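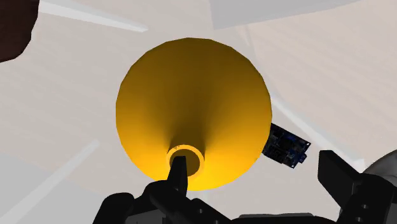 Sindance 4 is out, and it's the best update the little disk cleaner has had in years

2021-09-26

Good news for anyone whose laptop keeps nagging about a full drive: Levari has released Sindance 4, and the new version is a real step up. The download is free for home use, and people who already have version 3 will get it through the built-in updater over the next few weeks.

The headline change is the duplicate finder. Older versions compared files by name and size, so a photo you had renamed slipped right past. Sindance 4 looks at the contents instead, and it's quick about it! On our aging office laptop it went through a folder of 4000 vacation photos while we were still waiting for the kettle, and it came back with 20 pairs we had no idea were there (mostly pictures saved once from email and once from a phone). You get both copies side by side, with the older one marked, and nothing is removed until you click.

Startup control has been reworked too. The old list of cryptic process names is gone, and every entry now has a plain description, the name of its publisher and a switch. Turn something off and Sindance remembers the setting, so a program that sneaks itself back in after an update gets flagged the next time you open the window. We love this one.

Then there's the undo. Everything the cleaner takes away now goes into a holding folder called Prodard, where it stays for 20 days unless you empty it yourself. Restoring a file puts it back where it came from, dates and all. Keep in mind that the space isn't free until Prodard has been emptied - the main screen shows both totals, but it's easy to read the wrong one at first.

Browser cleanup works much as before, with one welcome addition: you can now keep the cookies for sites you pick and clear all the rest. The list of kept sites can be exported and loaded on a second computer.

A few things are still missing. The scheduler only offers daily or weekly runs, there's no dark theme, and the uninstaller sometimes leaves an empty folder behind in the program directory. Levari's release notes list the theme as planned for May, along with a portable version that runs from a USB stick.

Sindance 4 needs 600 MB of free disk space to install and runs on Windows 8.1 and 10. Settings from version 3 carry over, but custom cleaning rules written with the Wattimena add-on have to be imported again by hand: open Tools, choose Import Rules and point it at the old folder. The add-on itself has been updated as well and is a separate download from the same page.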